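Call for Participants: Open Day Visitors and Day Hosts Wanted at the Flomell Home Robotics Lab, Rumley

Come and spend a day with robots that do housework (or are trying very hard to learn it)!

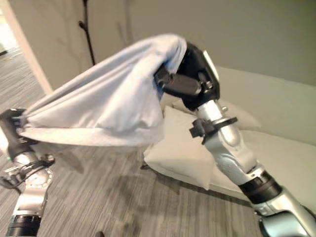 Two arms, one piece of bedding: fabric handling in our bedroom area.

The Flomell lab is opening its doors in June and we need people. Two kinds of people, in fact: visitors who will take part in our demonstrations and tell us what they think, and day hosts who will help run the stations. You don't need a technical background for either one. If you have ever fought with a fitted sheet, you already know something our team would love to hear about.

What we do

Flomell works on two-armed robots for everyday jobs at home. Our largest project, Bretura, is all about cloth. Cloth is a wonderful problem. A cup stays the same shape when you pick it up, but a pillowcase turns into something new every time you touch it, and the robot has to find a corner, find the opening, and keep hold of both. We have been at it for a good while now and we are still surprised most weeks.

The lab takes up 4,000 square feet on the upper floor of the Louro building in Rumley, and part of it is set up like rooms in an ordinary home, so the arms work next to real furniture. Our team has 182 household tasks on its list. Some go well every time, some go well on a good day, and a few we would be a little embarrassed to show you (we will probably show you anyway).

What visitors will do

We have places for 60 visitors. You will go around in groups of 8, each with a host, and the full visit takes a morning or an afternoon. It includes:

A welcome talk and a short safety walk-through
The cloth demonstration in the bedroom area, with time for questions while the arms are working
A turn at guiding a pair of arms by hand, with a team member beside you the whole time
A folding table where you do the same task your own way, and we take notes on how you did it
A sit-down chat at the end, with coffee and sandwiches

The folding table was everyone's favorite at our last open day. We had a retired hotel housekeeper who could turn a duvet cover inside out and have it on the bed before our engineer had finished explaining the task, and two of the tricks she showed us are now being tried on the robot.

Who we are looking for as visitors

Adults of any age who can spend half a day with us. We would especially like to hear from people who handle laundry and bedding for a living, people who care for a family member at home, and people who find these jobs hard because of pain, limited reach, or trouble gripping things. We'd also like some doubters in the room! If you think a robot has no business anywhere near your bed, please apply and say so on the form.

Taking part is free. We cover local travel and lunch, and participants at the folding table receive a gift card for their time. Notes from the folding table and the closing chat are kept without your name.

What day hosts will do

Hosting is paid work, one training day plus the open day itself. You will meet your group at the door, take them from station to station, keep them behind the floor tape when the arms are moving, and pass questions along to the right person. You should be comfortable talking to strangers and able to be on your feet for most of the day. A second language is a real plus, and so is any experience with tours, classrooms, or museum work. You will not be asked to operate the equipment.

Vilém Bednárik runs the training day. He has looked after our demonstrations from the first one on and he'll teach you everything you need, including what to say when an arm drops the sheet. There is also a practice run with staff as your pretend visitors, and they ask much harder questions than the real ones do.

Getting here and access

The Louro building has step-free entry from the parking lot and an elevator to our floor. Chairs are available at every station. The arms are fairly quiet, but the demonstration area can get loud when it is full of people, so tell us if you would like to be in a quieter session. Closed-toe shoes, please, and long hair tied back for the hand-guiding station. Bags and coats can be left in lockers near the entrance.

How to apply

Fill out the short form at the Flomell front desk or ask us to mail you one. Mark "visitor" or "host" at the top. Visitors should tell us whether they prefer morning or afternoon. Hosts should add a few lines about themselves; a full résumé is welcome but not required. We will answer everyone, and people we can't fit in this time go to the top of the list for the next one.

Questions about visiting go to Bujar Dimitriou, open day coordinator. Questions about hosting go to Vilém Bednárik. Both can be reached through the front desk.

Posted November 2024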